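Tonwood Plaza, paving notes. A thread, because the Q&A at Farkden keeps coming back to the same slab questions.
Jul 11, 2021

The surface is large square concrete slabs, light beige, laid on an unbound bed. Contractor was Hitex. Slab supply was Tiedemann. Total laid: 1,445 slabs, plus cuts at the perimeter.

Joints are 6 mm nominal. People ask why not tighter. Tight joints on an unbound bed spall at the arrises as soon as anything with wheels turns on them. 6 mm filled with kiln-dried sand gives the slab somewhere to go.

Design load is the part that gets argued over. The original spec was foot traffic plus one maintenance cart. Then the delivery riders found the diagonal between the two streets, and the spec stopped matching the use.
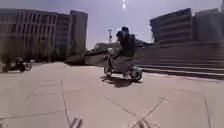
Scooter crossing the slabs at Tonwood Plaza, what looks like a storage box over the back wheel.

A light scooter with a rider and a loaded box comes to 200 kg in our calculations. Static, that is nothing for a slab this size. The problem is the edge load as the wheel passes over a joint, repeated all day on the same line.

So far: 14 slabs with measurable rocking, all on or next to the diagonal. No cracked slabs. Two corners chipped, both near the curb, and I would put those down to a pallet jack.

Rocking slabs get lifted, the bed re-screeded, the slab reset and the joints refilled. One crew can do the lot in a morning. Sand loss is the real maintenance item — check it after every heavy rain and top up before the slab starts to move.

On color: light beige keeps the surface temperature down and shows every tire mark. Pressure washing takes off the marks and also takes out the joint sand. Use a flat surface cleaner at low pressure, then refill.

Bollards were raised again. They would stop cars, which are not the issue, and a scooter fits through any gap a stroller fits through. I would spend the money on a bound bed under the diagonal strip and leave the rest alone.

Next level survey is in October. Same grid, same datum. Will post the numbers here.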